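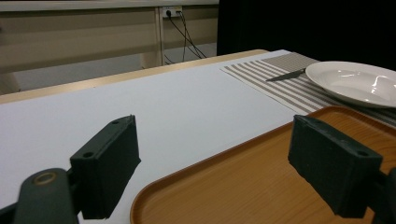 Yamuna Sundaram
Member, Bustow Shared Workshop
Posted February 4, 2019

Hand-held gripper: auto exposure shifts when a finger passes over a light surface

I am building a pair of hand-held grippers at the shared workshop. Each has a camera that looks out past the fingers. The fingers are dark green blocks, screwed to curved arms, and they take up a large part of the view at all times.

The table top is white and there is a black curtain behind it. When the gripper moves forward, the share of white, black and finger changes and the exposure goes with it. The rim of a plate burns out, then comes back a moment later. My marker tracking drops out during the change. The camera runs at 60 frames per second and the driver is the stock one from the Pelel board package.

I have tried a smaller metering window. It helped when the fingers were open and made things worse when they were closed. I don't want to repaint the fingers unless there is no other way. Is fixed exposure the usual choice here, and how do people pick the value?
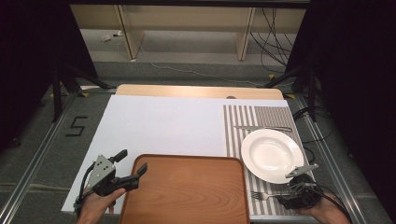 Cable strain is my second problem, and I would like to deal with it in the same rebuild. The leads on both grippers leave the body with no clamp, and I can feel them pull when I turn my wrist. Picking up a fork from the placemat is the worst case for the right hand. The jaws have to come in low over the mat, next to the plate, and the cable trails off toward the side of the table. I would rather not add weight at the front.

Damian Piątek
Regular contributor

Use fixed exposure. Auto exposure is meant for a view where the foreground changes slowly, and yours doesn't.

Procedure I use:

Turn off auto exposure and auto gain, in that order. On the Pelel package the gain setting is ignored while auto exposure is on.
Open the fingers and point the camera at the brightest thing you will handle. For you that is a glazed plate.
Lower the exposure time until the highlights on the rim are small. They will not go away on a glossy surface. Stop when they no longer spread.
Close the fingers and check that you can still make out their edges against the curtain. If not, add gain in small steps.
Lock white balance as well.

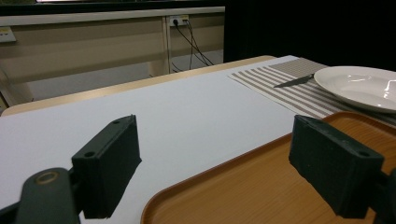 Fingers at the tray, knife and plate behind.

A view like this is a fair one to set from, with the white top, the plate and the dark backdrop all in it. Check it again with the tray filling more of the picture.
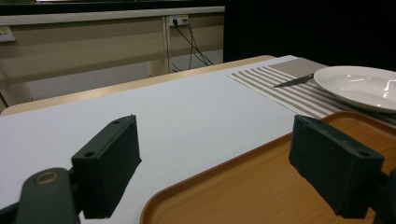
Write the values to a file and load them at startup. Mine went back to auto after each power cycle until I did that, and I lost most of September to it. If you get banding, set the exposure time to a multiple of the flicker period of your lights.

For the cable, print a P-clip and fix it at the rear of the body with 2 screws. Leave a loop – 60 mm is enough on mine – between the clip and the connector.

hegde_bench
New member

I just sanded my fingers with 300 grit and the glare was less. Didn't touch the camera settings. Not sure it fixes tracking. For cables I use Branero sleeve, it's stiff though.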